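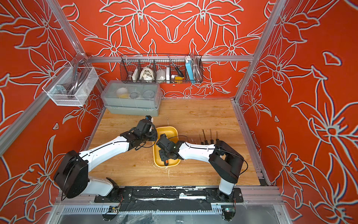 3 min read

Skolluletti: two-arm tray and tool episodes from the Ollavari robotics club

Welcome! This is the data card and README for Skolluletti, the set of teleoperated episodes our club recorded for its spring project. We started in April with one working arm and a lot of opinions, and now there are 1,731 episodes you can download and train on. We're really happy with it and we hope you break something interesting with it!

Who made it
Asmaa El Idrissi and Houda Ait Brahim did most of the driving. Radwa El Fassi wrote the recorder and the converter. Hicham Belkadi built the rig and is the person to ask about mounts, cables and anything that rattles. Our advisor is Heather Tuhiwai.

What's in it
Two arms share one wooden table, with a yellow plastic tray as the main work area. The tasks are small bench jobs with hand tools, and there are four of them:

tray_in: pick up a tool and set it down in the tray
tray_out: take a tool out of the tray and leave it on the table
handoff: pass a small object from one arm to the other over the tray
tray_shift: take hold of the tray rim and move the tray

Every episode has a fixed view, the gripper views, joint positions for both arms, gripper opening, and one line of text saying what the driver was going for. The text lines are in plain English and the spelling is ours.

1.2K shares | 4 comments

Layout
episodes/ has one folder per episode
meta/tasks.csv has the task name and text line
meta/holdout.txt lists the 63 episodes we keep for testing (please don't train on these!)
tools/convert.py turns a folder into whatever your loader wants, within reason

Things to know before you train
The layout of the table changes a lot between episodes, and we love that part. Tools may be standing up, lying down or already in the tray when recording starts. We didn't clean up between runs either, so expect flecks and scratches on the wood. Houda's first policy got very excited about white specks and kept trying to grab them, so try some color jitter and check what your model is looking at.
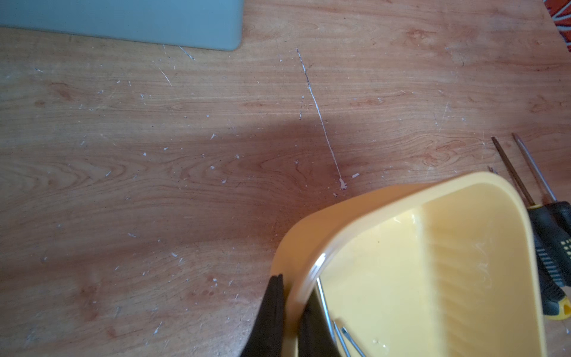
Gripper view: fingers at the rim of the yellow tray, two screwdrivers off to the right.

Shiny metal shafts are hard from this angle. If you only have room for one camera stream, Asmaa votes for the fixed one on handoff and the gripper one on everything else, and the rest of us have stopped arguing with her.

Known problems
Some handoff episodes have a short pause in the left arm's joint log. The video is fine. Radwa has a patch in the converter that fills the gap, and it's on by default.
Failed grasps are kept and marked success=0. They're great for training a checker!

Version
Last updated 28 October 2025. If you use the set in a class or a competition, send us a clip, we watch them all at club night with the sound up.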